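Two Hands, One Rabbit

The robotics club at Madigan meets after class, and since September its members have worked on a single project, Imgate. The goal is to get a two-armed robot to tidy a table by itself. The students call the job easy to explain and slow to teach.

Each task is practiced under a student's control first. One run of picking up a toy and setting it on a plate takes less than a minute when it goes well. The club has saved 257 runs so far and threw out 55 of them, mostly for dropped toys.

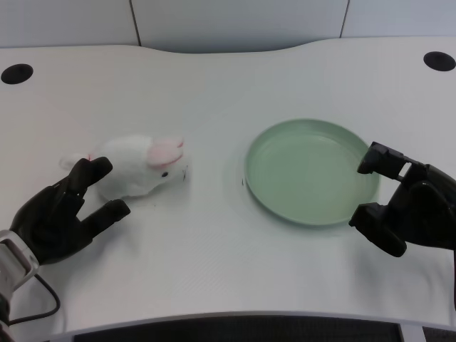 The plush rabbit and the green plate, with a hand at each.

Soft toys are harder than blocks. They squash, they roll, and the fingers can close on fur without getting a real grip. The team tried 10 objects before settling on a short list, and the rabbit stayed on it — partly because the younger members voted for it.

In May the club takes Imgate to Indance, a regional student meet where every team gets the same table and the same time limit. A perfect score is 100. Last year's Madigan entry, Bralach, finished well below that after a wrist cable came loose. Checking the cables is now the first line on the club's setup sheet.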